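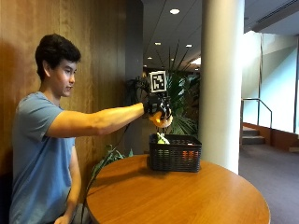
Jarkside Care Home, Jorkthorpe
Pre-opening walk-through: east wing and shared areas
August, started 9:30 a.m.

Marked as OK, Fix before opening, or Not checked.

ENTRANCE AND HALLS

Front door opens fully and closes on its own – OK
Ramp surface and side rails – OK
Handrails on both sides of hall – Fix before opening
Comment: Rail outside Room 304 moves when leaned on. Two brackets need longer screws. The rest are firm.
Floor joins flat, no raised edges – OK
Hall lights and night lights – OK
Comment: Night lights were tested with the blinds down. Repeat after dark.

RESIDENT ROOMS

Call button reaches the bed and the chair – Fix before opening
Comment: Cord in 304 is too short for the chair. Pfeiffer has the longer cords on order.
Window limiters fitted – OK
Bed brakes hold on all four wheels – OK
Hot water at basin, 100 degrees F – OK
Comment: Reading taken after two minutes of running. Same reading in the shared bathroom.
Wardrobes fixed to wall – OK

SHARED BATHROOM

Grab bars firm – OK
Floor drain clear – OK
Hoist service label in date – Not checked
Comment: The label is on the side facing the wall and the hoist was locked. Trovmont to send a copy of the service sheet.

DINING ROOM AND KITCHEN

Fire door to kitchen closes and latches – Fix before opening
Comment: Closes but does not latch unless pushed. Was reported on the last visit too. Please do not wedge it open in the meantime.
Chairs have arms and do not rock – OK
Fridge log filled in – OK
Allergy sheet posted by serving hatch – OK
Comment: Print is small. A larger copy would help the evening staff.

FIRE SAFETY

Extinguishers in place, pins in – OK
Comment: Unit 431 is hung behind the linen cart. Move the cart.
Exit signs lit – OK
Alarm panel shows no faults – OK
Evacuation chair at top of stairs – OK

Trovmont job number for the rail and the fire door is 340. Both items and the call cord need a second visit before any resident moves into the east wing.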